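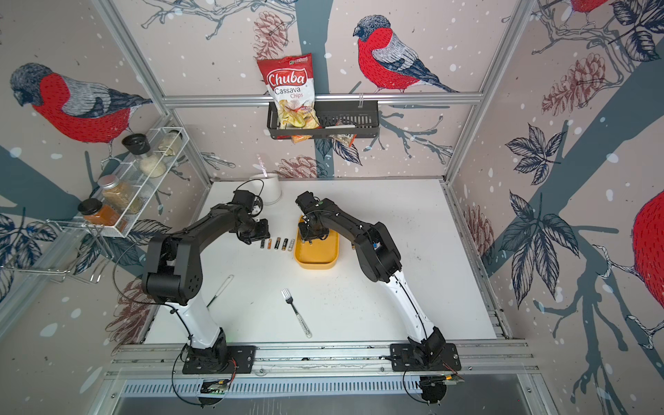
Posted in June by G_Haugen
Does descaling with vinegar do anything for taste? Carnik wants 7 bucks a packet for their powder and I don't buy it. My tea tastes flat either way, and a plain white mug like that one shows every bit of film.

lapina_r: Vinegar works fine. The powder is citric acid with a logo.

tuesdaykettle: Disagree. Vinegar stank up mine for 2 days.

G_Haugen: So rinse it? Still not hearing proof on taste.

lapina_r: Try filtered water first. I doubt it's the kettle.

Contact | © Trarnora Forums | Back to top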